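Print this page | E-mail this page

Hand gripper closing fault - questions and answers
Posted Monday, August 12, 2019

Putting this up because the same questions keep landing in the inbox. It covers the handheld grippers used at the Plovville stations, the ones on the Ekari controller. Will add to it as more comes in. If your station is down right now, skip to "What do I do if it closes on me".

What happened?

A gripper at the Plovville site closed when the person holding it had not squeezed the trigger. Their other hand was near the finger tips, picking up a part that had rolled. Pinched the side of the thumb. No broken skin, sore for the evening. It was reported the same day and the station was shut off.

Then we went back through the logs and found it had happened before at other stations, with nobody's hand in the way. People had put it down to their own grip and carried on. So this is a fault and has to be treated like one.

Which units are affected?

Any gripper with the Clarnska cable set and controller software 2501. If you have the older software you should not see it, but do the cable check anyway. The software number shows on the startup screen, bottom line. It also prints at the top of every session log.

Units with the short Gerlach cable have not shown the fault so far. That doesn't mean they are cleared. We have only a few of those and they get less use.

What is the cause?

Two things together.

First, the cable. It leaves the gripper body and goes back along the arm, and if it's held too tight it pulls on the connector each time you reach. After enough of that one of the signal wires starts dropping out for a moment. Not long enough for you to notice.

Second, the software. When the trigger signal drops out, 2501 should hold the fingers where they are. What it does is read the missing signal as zero, and on this trigger zero means fully closed. So the fingers shut. When the signal comes back they open again. From the outside it looks like a twitch.

Either one alone is mostly harmless. A good cable never gives the software a chance to get it wrong.

How hard does it close?

Full closing force, the same as a full squeeze. Enough to hold a tool firmly, enough to hurt a finger. It will crack thin plastic parts - we lost a few that way before anyone put it together.

Why didn't the force limit stop it?

The limit is applied to trigger commands. The dropout skips that step, so the limit never sees it. Yes, this is a design mistake. It's fixed in the new version, the limit now sits last, right before the motor, and everything has to go through it.

Is it both hands or just one?

Can be either. We have seen it more on the right, and the guess is that most people reach farther with the right hand. It's a guess. Check both.

How do I check the cable?

Power off first. All the way off, not standby.

1. Unplug at the gripper end. Look at the pins. Bent, dark or pushed back, stop there and tag it.
2. Run the cable through your fingers for the first 4 inches behind the connector. You're feeling for a flat spot or a kink.
3. Plug back in. Should click. If it doesn't click it isn't in.
4. Put the gripper on as you normally would and stretch your arm as far as the job needs. There should still be some slack at the connector at full reach.
5. Power on, fingers open, pointed away from you and everyone else. Wiggle the cable near the connector with the gripper set in the bench clamp. Fingers should not move at all.

Any movement in step 5 is a fail. Small movement is a fail too. Don't run it again hoping for a better answer.

How often?

Start of every shift till you have the new software and the new cable. Weekly after that. Write it on the station sheet, date and initials. We found sheets filled in for the whole week on the first day, please don't.

What do I do if it closes on me?

Hit the stop button at the station. That cuts motor power and the fingers go slack, you can push them open by hand. Don't pull your finger out against a closed gripper, that is how a pinch turns into a cut.

Then tell the shift lead, even if there's no mark. Leave the gripper where it is and leave the cable plugged in. The log keeps only the last 36 minutes and restarting the controller wipes it, so save it before anything else gets touched.

The fingers twitched but nothing got pinched. Do I report that?

Yes. That's the exact report we didn't get for months.

Can I keep working with an affected unit?

Only if all of these are true: it passed the cable check this shift, you are alone at the table, and you use the grippers for all contact with the parts. No bare hand goes near the fingers while power is on. If a part falls over or slides off, power down, then fix it by hand. Slow, we know.

Also, no work with blades, glass or anything that can spray or spring. Plain desk items and the soft test blocks are ok.
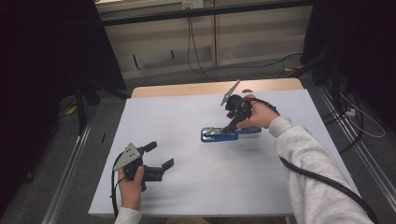 Keep the fingers open between picks and don't rest the tips on the part while you are thinking about the next move. If there is a dropout with the tips already around something, it gets the full force. Come in from above, close, lift, release, back off. Then talk to your neighbor or whatever, but with the gripper clear of the table.

Can I tape the cable to my sleeve?

Please stop doing this. Tape holds the cable at one spot and the pull goes right to the connector. A loose strap above the elbow is fine as long as you still have slack at full reach. Two of the cables we pulled had tape glue all over them.

What about the metal plates on top, do they need to come off?

No. Leave them alone. They have nothing to do with the fault and if you move one the unit has to be calibrated again.

Is there a fix?

Software, yes. The new version holds position on a lost signal, sounds a tone and won't move again untill the trigger has been fully released. It's in test on one station now and then goes to the rest, busiest first. Don't install it yourself from the shared folder, the copy in there is an early one and has a different problem with the tone.

Cables, slower. The replacement has a molded boot behind the connector so it can't bend as sharply. The full set should be in by December. Until then, failed cables get swapped from spares, and when the spares are gone that station sits.

Do cables wear out on a schedule?

They do now. New rule is replace at 3000 session hours whatever it looks like. There was no limit before, the cable was just treated as part of the gripper. Hours are in the log header under "connected time".

Will the recordings from those sessions be thrown out?

Not all of them. A dropout leaves a clear mark, the trigger value falls to zero in one step and a hand can't do that. We are searching for it and cutting the affected takes. If you noticed something odd in a take and have the time it happened, send it, it saves a lot of looking.

Can I just turn on the slow mode?

Slow mode limits speed, not force. It'll close on you slower. Gives you a bit more time to get out of the way but it is no replacement for the check, and it doesn't work at all on the oldest controllers even though the menu shows it as on. That menu bug is on the list also.

Do I need gloves?

Thin ones don't help and thick ones make the trigger harder to feel, which led to its own set of complaints. Not required. Keep the free fingers behind the guard line on the handle.

I have a tagged unit, where does it go?

Gray bin at the parts window, with the cable still attached and the station number on the tag. Units without a tag get put back on the shelf by mistake, this happened once already and it went straight out to another table.

Who do I ask if it isn't covered here?

Shift lead first, then the equipment desk. Include the station, which hand, and the software number. "It did the thing again" is hard to work with.

Print this page | E-mail this page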